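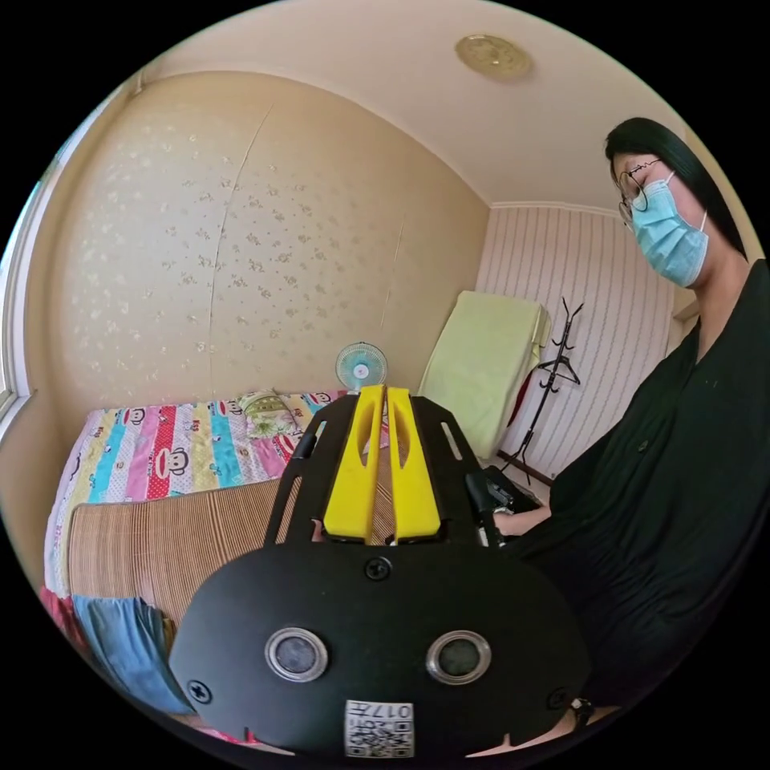 Textile Conservation Workshop, Notebook 3
October 2022

Entry by Wenjie Feng. Subject: wet cleaning tests on the Quinlan sampler.

The sampler was received from the Quinlan collection in September and has been kept flat in the dark store. It is linen with silk embroidery, and the lower border carries a brown tide line from an old leak. Before any treatment is approved, each thread color must be tested for bleeding.

Spot tests were carried out from the reverse, beginning with the greens. A drop of deionized water was placed on each color, blotted after 2 minutes, and the blotter labeled and kept. The same positions were then tested with the detergent solution. Results are as follows.

Greens, both shades: no transfer with water or detergent.
Blue: no transfer.
Black: slight gray transfer with detergent, none with water.
Red, lettering only: clear pink transfer with both. The blotters are in the envelope at the back of this notebook.

The red is a concern. Ansel Kasprzak noted that the lettering sits directly above the worst part of the tide line, so local cleaning there would carry a real risk of staining the ground. Full immersion is ruled out for the present. Colm Costello has suggested treating the border alone on the suction table, with a narrow barrier of blotter under the lettering. A trial on scrap linen is to be done first, using red silk that bleeds in the same way.

Linen scrap was cut and stained with tea for this purpose. It should dry overnight under glass.

Other matters. The humidity logger in the dark store read 70 percent when checked, well above what we allow. Nuala Mac Mathúna has reported it to Building Services and moved the sampler to the upper cabinet. The silica gel needs to be reconditioned – the last date on the tray label is no longer legible.

To do: order blotting paper, heavy weight. Ask Genji Tamura for the earlier photographs of the reverse. Relabel the detergent bottle with the dilution and date.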